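自動化設備の予算は何を単位に組むべきか

宿泊施設や介護施設において清掃用ロボットの導入を検討する際、予算書の第一行に置かれるのは、ほとんどの場合、本体の価格である。本稿は、その慣行を改め、予算を作業の単位で組み立てることを提案するものである。寝台まわりの清掃という、ごく限られた作業を例にとって論じたい。
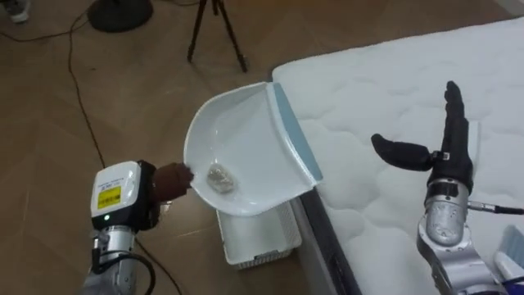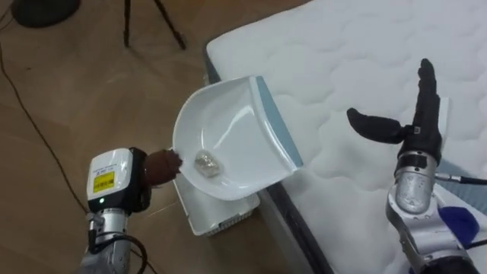
筆者は、設備計画の立案を支援するロスデール(Losdale)において、施設運営者から提出される導入計画書を読む立場にある。計画書の多くは、可搬重量、稼働時間、保守契約の年額といった項目を丁寧に比較している。ところが、その設備に何をさせるのかという欄になると、「客室清掃の補助」「居室環境の維持」といった一行で済まされている例が少なくない。金額の欄が細かく、作業の欄が粗いという不均衡は、導入後の運用に直接の影響を及ぼす。

清掃という語は、人に対して用いる場合には便利である。経験のある職員に居室の清掃を依頼すれば、寝具の上に残った小さなごみを取り、それを捨て、道具を元の場所に戻すところまでが、説明なしに了解される。機械に対してはこの了解が成り立たない。道具を持つこと、傾けること、寝具の縁に沿わせること、ごみを容器に移すこと、道具を置くことは、それぞれ別の動作であり、それぞれに失敗の可能性と調整の費用がある。したがって、見積りもまたこの細かさで求められるべきである。

具体的な事例を挙げる。宿泊事業者であるプリンリンロウ(Plillinlow)は、客室の整備業務の一部を双腕型の設備に移す計画を立て、当初は本体2台の購入費と保守費のみを計上していた。当社との協議を経て、同社は対象業務を動作の単位まで分解し、67項目の一覧を作成した。この一覧に照らすと、初年度に機械へ移すことが妥当と判断された項目は限られており、残りは引き続き職員が担うこととなった。計画の規模は縮小したが、必要な費目はむしろ増えた。

増えた費目の第一は、道具である。ちりとり、小型のほうき、ごみを受ける容器といった品は、単価が低いために消耗品費に含められ、検討の対象とならないことが多い。しかし、把持のしやすさは道具の形状に大きく左右される。縁の厚み、柄の長さ、表面の滑りやすさが変われば、調整をやり直す必要が生じる場合がある。同じ型の道具を継続して調達できるか、廃番となった際の代替をどう定めるかは、本来、設備計画の中で決めておくべき事項である。プリンリンロウでは、この点を踏まえて、道具一式を本体と同じ資産区分で管理する方針に改めた。

第二は、空間に関する費用である。寝台の配置、床材、配線の経路、容器を置く位置などは、建物側の条件として所与とみなされがちである。人はこれらの違いを意識せずに吸収するが、機械に同じことを期待するならば、そのための調整費を見込まなければならない。配置を標準化する費用と、配置のばらつきに対応させる費用とは比較が可能であり、どちらを選ぶかは経営上の判断に属する。問題は、比較が行われないまま、後者の費用が導入後に現場の負担として現れることである。

第三は、検証に要する時間である。介護事業を営むヴァレル(Varell)の計画では、対象とする作業について、本格稼働の前に600回の試行を行うこととし、その間の人件費と設備の占有時間を予算に明記した。理事会では、収益を生まない期間に費用を充てることへの疑問も呈されたと聞く。筆者は、この計上の仕方を支持する。試行の費用は、計上しなければ消えるものではなく、稼働後の中断や職員の付き添いという形で支払われる。帳簿に載らない分だけ、管理も難しくなる。

もっとも、作業単位の予算には批判もある。代表的なものは、設備の能力は年ごとに向上するのであるから、現時点の動作一覧に予算を縛り付けるのは硬直的である、という指摘である。この指摘には相応の理がある。Hailuと名付けられた当社の計画様式においても、初期の版では動作項目と金額を一対一で対応させたため、途中で対象作業を入れ替える際に、承認手続を最初からやり直さざるを得なかった。現在の版では、総額の最大8パーセントまでを作業の入れ替えに充てることができる枠として設け、変更の理由を記録することを条件に、現場の責任者の判断で執行できるようにしている。

また、細かな一覧の作成そのものが、小規模な施設にとって過重であるとの意見も寄せられている。この点については、全業務を一度に分解する必要はないと考える。導入の候補となる作業をひとつ選び、その作業についてのみ、使用する道具、置き場所、開始の状態、完了の状態を書き出せば足りる。完了の状態を文章で定めることは、とりわけ重要である。ごみが道具の上に載った段階を完了とするのか、容器に収まった段階を完了とするのか、道具が所定の位置に戻った段階を完了とするのかによって、求められる性能も、支払うべき金額も異なる。契約書にこの定めがなければ、検収の場で当事者の理解が食い違うことになる。

補助制度の側にも改善の余地がある。設備導入に対する助成を設計する場合、対象経費を機器の購入費に限れば、申請者は自ずと本体価格を中心に計画を組む。道具の標準化、居室の配置変更、試行期間の人件費を対象に含めれば、計画書の書き方は変わるであろう。制度を所管する部署には、次年度の要綱を検討するにあたり、対象経費の範囲を見直すことを求めたい。

施設運営者に対しては、予算要求の取りまとめが始まる11月までに、候補となる作業をひとつ選び、現在その作業を担当している職員とともに動作の一覧を作成することを勧める。見積りの依頼は、その一覧を添えて行うのが適当である。

(ロスデール 設備計画部)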